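Can a Robot Learn to Pack Snacks?

The robot club at Prustside says it is teaching a robot to tidy up. Is it? Let's look closer before we cheer.

Club members hold grippers in their hands and move snacks into a box. A gripper is a claw with two fingers. A person does the steering, so the claw isn't clever yet. It records each move, and a computer studies the recordings later.

Ximena Serrano, 11, has her doubts. "It copies us," she says. "If I'm messy, it learns messy."
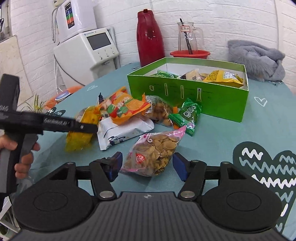 Why is a snack bag hard?

A bag bends and slides. Squeeze it too much and the chips get crushed — too little and it drops. You learned this when you were small. A computer may need hundreds of tries, and the club has saved 633 so far.

Does that make it smart?

Maybe not. Adesuwa Obi, the club's coach, wants to try new snacks and a new table in June. If the robot gets stuck, it only learned one table. Ask that about any robot you hear about: what happens when something changes?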